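Yellow floor tape on low-pile carpet: how do I mark bin spots without ruining it?
Posted in Workshops and Storage, October 12, 2019

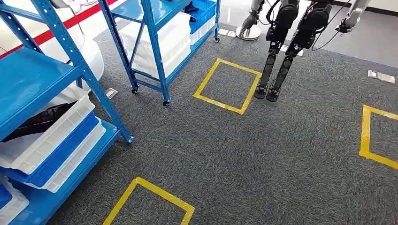

We moved our parts storage into a carpeted room in February and I'm trying to get the floor marked out so bins and carts get put down in the same spots every time. The squares are yellow tape straight on the carpet. It's a short commercial pile, dark gray with flecks, glued down as far as I can tell. The shelving is blue metal with white and blue plastic bins.

Two problems. The corners lift after a couple of weeks, especially where carts get pushed over them. And I pulled up one test strip and it left a sticky line that now collects dust. The lease says the carpet has to go back the way we found it, and the deposit on this room is 200, so I would like to sort it out before I put down any more.

Is there a tape that holds on carpet and comes up clean? I've been using a vinyl one called Plimis, which was fine on the concrete in our old place.
Wing-sze Tam

Hovby73
Vinyl floor tape is made for hard floors. On carpet it only touches the tops of the fibers, so it either lets go early or the glue works its way down into the pile and stays there. You want tape sold for carpet, the cloth-backed kind they use for exhibition aisles. We use one called Nordin and replace it every 5 months whether it looks bad or not. Old tape is what leaves the residue.

How you put it down matters more than the brand:

Vacuum first, twice, in both directions.
Cut the strips with scissors. Don't tear them, torn ends lift first.
Overlap at the corners and trim both layers at 45 degrees, so there is no loose end sitting on top.
Press it down with a hand roller. Walking on it is not enough.
Don't stretch it as you lay it. It shrinks back and pulls up the ends.

For the line you already have, put a plain white cloth over it, go over the cloth with an iron on low for a few seconds and lift. Then dab with rubbing alcohol on a rag. Try a hidden bit first — some carpet backing doesn't like alcohol. Work from the outside in and don't scrub, or the pile goes fuzzy and you will see that more than the glue.

If you have shelving on casters, lock them when you've got the unit where you want it. Dragging wheels sideways over an edge will peel any tape.

prarkia_171
we just use the hook side of velcro strip, sticks to the carpet by itself with no glue. comes in yellow. doesnt work on every carpet, ours is loop pile

Marten_L
Second the hook strip if your carpet will take it. Buy one short piece and try it before you order a roll. On cut pile it slides around and you're back to tape.

Also check the lease for the word "adhesive". Ours banned it outright and we ended up marking only the corners with little L shapes. Less tape to lift and people still put the bins in the right place.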